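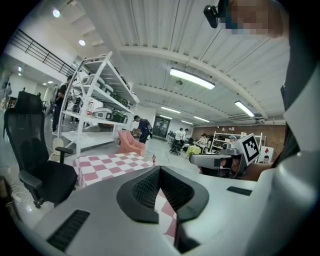 Edgars Uibo asked for the roof items to come before the floor items this year, and for every "see last report" to be replaced with the finding itself. Both changes are made below.

ETWOOD UNIT 3 – BUILDING FABRIC AND FIRE SAFETY INSPECTION
Annual checklist with comments
Inspected by: Kiyoshi Honda
Copy to: E. Uibo
Month: January
Floor area: 766 square meters
Key: P = pass, A = action needed, N = not inspected, N/A = not applicable

Section 1. Roof and structure

1.1 Roof sheets, general condition – P
Corrugated metal, inspected from floor level and from the access platform at the north end. No open laps found.

1.2 Roof fasteners – A
Sealing washers perished on 39 fasteners along the eaves, all on the west slope. Replace with the same diameter. Do not overtighten; two sheets already show dimpling from the previous repair.

1.3 Roof beams – P
Paint intact. Surface rust at one bolted connection above the loading door, brushed back and primed during the visit. Recheck next January.

1.4 Gutters and downpipes – A
West gutter holding water at the midpoint. One bracket missing. The downpipe behind the Pesard store is blocked at the shoe.

1.5 Suspended loads – P
Load tags legible on all hangers. Nothing hung from sprinkler pipe.

1.6 Roof hatch – N
Padlock key not on the board. E. Uibo to locate.

Section 2. Exits and escape routes

2.1 Exit doors open fully without a key – A
Door C sticks at the threshold. It opened on the second push. Plane the bottom edge or reset the lower hinge.

2.2 Exit signs lit – P
The sign over door B was replaced in November.

2.3 Emergency lighting, full discharge test – A
Two fittings in the rear corridor failed before the end of the test. The batteries are original. Replace the batteries in all corridor fittings at the same time.

2.4 Routes clear – P
Clear on arrival at 8:15 a.m. and again at 2:30 p.m. Pallets had been standing in the rear corridor at the last two inspections. Floor marking has been repainted there and seems to be respected.

2.5 Assembly point sign – A
Sign faded and partly hidden by the hedge. Cut back the hedge first, then decide whether a new sign is needed.

Section 3. Fire detection and firefighting

3.1 Alarm panel, no faults showing – P
Panel log reviewed. One fault entry, zone 4, cleared the same day. The cause was not written down. Please write down the cause.

3.2 Call points – P
One tested per zone. Rotation sheet updated.

3.3 Extinguishers – A
All in date. The unit by the Toretti compressor is on the floor and needs its wall bracket refitted. Gauge on serial ending 489 reads at the low edge of the green band; weigh at next service.

3.4 Sprinkler valve locked open – P
Strap and padlock in place.

3.5 Clearance below sprinkler heads – P
Top shelf of bay 6 was close to the limit line. Stock lowered while I was there.

Section 4. Electrical, visual only

4.1 Distribution boards accessible – P

4.2 Circuit labels – A
Board 2 has three circuits marked "spare" that are live. Relabel. This is the oldest open item on the list and should be closed before the others in this section.

4.3 Extension leads – A
Two leads plugged end to end at the packing bench. Fit an additional outlet.

4.4 Heaters – P
Kudo unit heaters, guards secure. Service record seen.

Section 5. Floors and ladders

5.1 Floor surface – A
Spalled joint at the loading door, now long enough to catch a pallet truck wheel. Fill with repair mortar and keep traffic off until cured.

5.2 Fixed ladder to platform – P
Self-closing gate works.

5.3 Portable ladders – A
Tag 157 has a cracked foot. Taken out of use and locked in the store.

5.4 Anti-slip tape on platform steps – P
Worn on the bottom step, still acceptable.

Comments

Priority items are 2.1, 2.3 and 4.2. Items 1.2 and 1.4 can be done in one visit with the same lift – quote for them together. On 1.6, I will come back once the key turns up; the hatch should not be forced.

E. Uibo queried the grading of 5.4 by phone. The grade stands, with tape to be renewed when the steps are next cleaned.

K. Honda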